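The Cold Chain Starts at the Stem

Fruit keeps breathing after it is picked. The respiration that fed the tree now runs on whatever sugar and acid the fruit had stored on the day it was cut loose, and the rate of that burn sets how long it will stay fit to sell. Most of what a packhouse does in its first hours of handling is an attempt to slow it.

At Padcombe, a packing site that takes fruit from 37 growers, the intake bay opens at 5 a.m. during the season. Bins come off the trucks and are probed for core temperature before any paperwork is signed. A bin picked in the afternoon and left in the open overnight can arrive warmer at the center than at the surface, and the surface reading is the one that misleads people. The site stopped using surface readings for intake decisions several seasons ago.

Field heat is removed by forced air. Bins are stacked in two rows with a gap between them, a tarp is drawn over the gap, and a fan at one end pulls cold room air sideways through the vents in the bins. The method is old and the equipment is plain. What varies from site to site is the discipline of the stacking. A single misaligned bin opens a short path for the air, which then bypasses the fruit it was meant to cool. The fan motor draws the same power either way, and the fault shows up only when the fruit is probed again.

Cooling time is usually expressed as seven-eighths cooling: the time needed to remove seven-eighths of the difference between the starting temperature of the fruit and the temperature of the air. The last eighth takes disproportionately long and is left to the storage room. Stopping at one-half, which happens when trucks are queued outside, moves the load into a room whose refrigeration was sized to hold a temperature and has little capacity to pull one down.
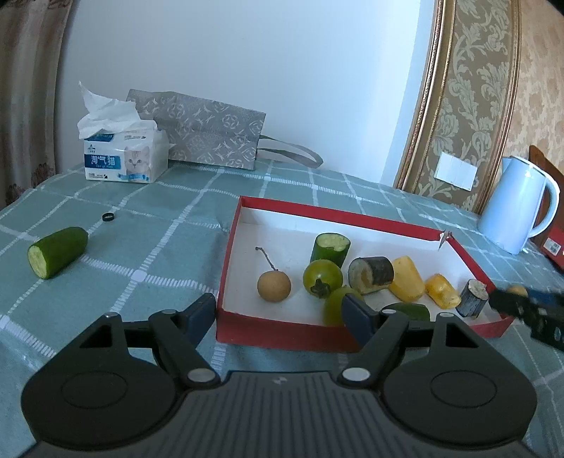 Humidity is the second variable and the one most often neglected. Fruit loses water to dry air through the skin and, in many species, faster through the stem scar. The loss is weight, and weight is what the grower is paid for. A room with a small evaporator coil must run that coil very cold to do its job, and a very cold coil strips water out of the air and deposits it as frost. A larger coil running a few degrees below room temperature does the same cooling with much less drying. It also costs more to buy, so the smaller coil tends to win at the planning stage and lose over the years that follow.

Padcombe replaced the coils in its long-term rooms in April. The new units were specified by Flakbridge, an engineering firm that works mainly on cold stores, and the brief was built around the temperature difference across the coil. Floor drains had to be enlarged to suit. Door curtains were replaced in the same job, after a survey found warm air coming in at floor level each time a forklift passed.

Then there is ethylene. Apples, pears and many other fruits produce the gas as they ripen, and they ripen faster when exposed to it. A few overripe pieces in a sealed room can shift the whole load. Controls fall into two groups: remove the gas, by ventilation or by a scrubber, or block the fruit's ability to respond to it. Ventilation is cheap in cool weather and expensive in hot weather. Scrubbers work well when their media is changed on schedule.

Records are where the Padcombe operation has changed most. Each of its 107 sensors used to be read by hand, twice a shift, onto a clipboard sheet. The readings now go to a logging program called Skelix, which plots room air and fruit core temperatures on the same axis. The value of the plot is in the gap between the two lines. Air temperature recovers within minutes of a door closing, and a log of air alone makes a badly run room look well run. Core temperature recovers slowly and keeps the evidence.

Variety matters more than the general rules suggest. Nina, a late green apple grown on the higher blocks, is prone to chilling injury if taken straight down to storage temperature. It is stepped down in stages and held at each one until the core readings level off. The injury is internal browning around the core, and it can develop without any mark on the skin. Samples are cut every Friday while the rooms are sealed. In the past season 3502 bins of Nina went through the stepped program.

The stepped program ties up a room for longer, which limits what else can be received in the same period. Growers with early varieties have asked for the late blocks to be delivered over a wider window, and the intake schedule for the coming season is being redrawn with that in mind. Truck slots will be set at 30 minutes, with core probing included in the slot.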